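How to try out a hand-held gripper kit before you pay for it

Posted August 3, 2019 by Domingo Ojeda
Filed under: Kit and services, Buying advice

Kernska sells a hand-held gripper and a recording service to go with it. The pitch is that you pick things up by hand with their tool, send in the recordings, and get back something that lets a robot arm do the same job. The starter kit is two grippers, a charger, a carry case and a licence for the software. I have had one on trial for nine days and I would not tell anyone to buy it yet. I would not tell anyone to avoid it either. What follows is how to test one on your own table, so that you are arguing with the sales person from something better than their video.

You will want an afternoon, a second person, and more patience than the quick start card suggests.

What you need

The kit, fully charged
A table you can reach from two sides
A wide bowl or basin, the bigger the better
Household things in several sizes and stiffnesses
A notebook (paper, please)
The trial agreement, printed out

Step 1. Read the trial agreement first

Do this before you open the case. Mine said that recordings made during the trial could be kept by the firm "to improve the service". I wrote and asked what that meant, and the answer took four days and used the same words in a different order. If you plan to record in your kitchen or your workshop, you should know where the footage goes. Strike the line out and send the form back. They accepted mine without a murmur, so it can't matter to them all that much.

Check the return date too. The trial period runs from dispatch, so you lose time while the parcel sits in a depot.

Step 2. Charge, update, and start again

The software will ask for an update as soon as it sees the grippers. Let it finish. Then close the program and open it again, even if it doesn't tell you to. On my first go I skipped this and the right-hand gripper showed as connected but recorded nothing. I lost a morning.

If the update stalls, unplug both grippers, plug in only the left one, and run it again. The manual has this on page 72, under "Storage", for reasons known only to the person who wrote it.

Step 3. Set the zero

Close the fingers gently until the pads touch and press the side button. Open them all the way and press it again. The program should now show the opening as a bar that goes from empty to full. Try it slowly several times. If the bar jumps, do the zero again. If it still jumps, send the kit back, and don't let anyone talk you into a "firmware matter".

Step 4. Choose awkward things

Every demo I have seen from this firm, and from Harier, who sell something similar, uses a foam cube on a bare white table. A foam cube is the kindest thing you could ask a gripper to hold. It squashes, it has corners, and it doesn't roll away.

Keep some foam in your test so you have an easy case to compare with. Then add things the sales team would rather you didn't: a wrapped packet with crimped ends, a small carton, something dark and knobbly, something that crinkles. Put them in together and let them overlap. Dark things against dark pads are worth including, as they are hard to tell apart in the recording later on.

A patterned cloth is a fair addition. Your own table is unlikely to be plain white, and a steel basin throws light back at the camera in a way a cardboard tray does not. 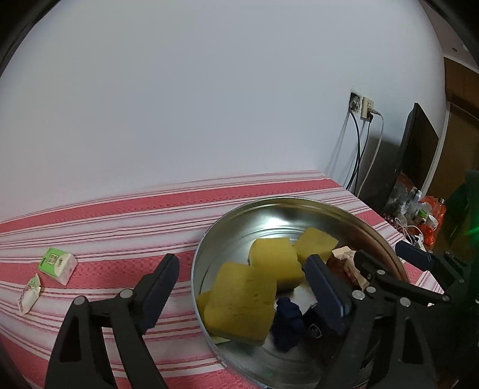

Photo: Joaquín Orellana

The yellow blocks were my easy case, and they did what foam does. The packages and the dark lump were where I started making notes. You can see how much of the basin is hidden behind the gripper itself, and that is worth a question to the seller. The black fingers and navy pads take up a good deal of the view just when you are close to the thing you want, and a dark item beside them more or less melts away. Kernska's brochure talks about a "clear view of the work". I would like to know whose.

Step 5. Do one task, many times

Pick one job and stick to it. Mine was: take an item out of the basin and set it down on the cloth. Say aloud which item you are going for before you move. Press record, do it, press stop. Write down in your notebook whether you got it first time, whether you fumbled, and which hand you used.

The guide says to work at "natural speed". Ignore that to begin with. Go slower than feels sensible for the first batch, then speed up for the second, and keep the two apart. When I went at my own pace the recordings blurred at the moment of gripping, and that moment is the one you are paying for.

Swap with your second person halfway. Joaquín has smaller hands than I do and found the trigger a stretch. He also got better results with the packets, which annoyed me.

Step 6. Try both hands together

The kit costs what it does because there are two grippers in it, so use two. Steady the basin with one and lift with the other. Then try handing an item across from left to right.

I found this much harder than it looks in the video. The tools bump into each other over a round bowl, and you will be tempted to move the bowl to suit the tools. Don't. If the kit needs the world rearranged for it, write that down.

Step 7. Check the recordings before you send anything

Open each one and look for three faults: gaps where the gripper dropped its connection, stretches where the position drifts while your hand was still, and clips where the item can't be seen at all. The program marks the first kind in orange. It doesn't mark the other two, so you will have to watch them yourself.

Sort them into keep and bin. Work out how many you binned against how many you made, and hold on to that figure. The price list charges by the recording sent in, good or bad.

Step 8. Put your questions in writing

The cheapest service plan asks for 4,000 recordings for a single task. Take the time one good recording cost you, bad ones included, and multiply it out. Then decide who in your firm is going to stand at a table and do that. When I asked about this on the phone I was told that "most customers find a rhythm". I asked to speak to one of these customers and am still waiting.

I would also ask:

What happens if I change the item or the packaging? Do I start again?
Which robot arms has this been run on, and can I watch one, live, with my things in the bowl?
If the result doesn't work, what do I get back?
Can I take my recordings to another supplier in a form they can open?

The last one matters most to me. The reply I had was that the files are "standard". Ask for a sample file and send it to someone else who sells this sort of service. I sent mine to Lanivska, who opened the pictures without trouble but could make nothing of the gripper opening. So, partly standard.

Step 9. Pack up properly

Take the batteries out, photograph every part against the packing list, and get a receipt from the courier. The trial form lets them charge for a missing pad, and the pads do work loose. Tighten the little screws behind them before the kit goes in the case.

Where that leaves me

The hardware is better than I expected. The fingers close evenly, the pads hold thin wrappers well enough, and the trigger didn't stick. If you already have people who can turn recordings into something an arm will follow, the grippers alone may be worth a look, provided Kernska will sell them without the plan. At present they won't.

The service I can't judge, and I don't think anyone outside the firm can. I have been promised a visit in November with an arm, at the Medina workshop, using my own basin and my own choice of items. I have said yes, on the condition that I pick the items on the day and they don't see them beforehand. They are "checking with the team".

Comments are open. If you have had this kit for longer than a trial, I would like to hear how the pads have lasted, and whether your second invoice matched the first.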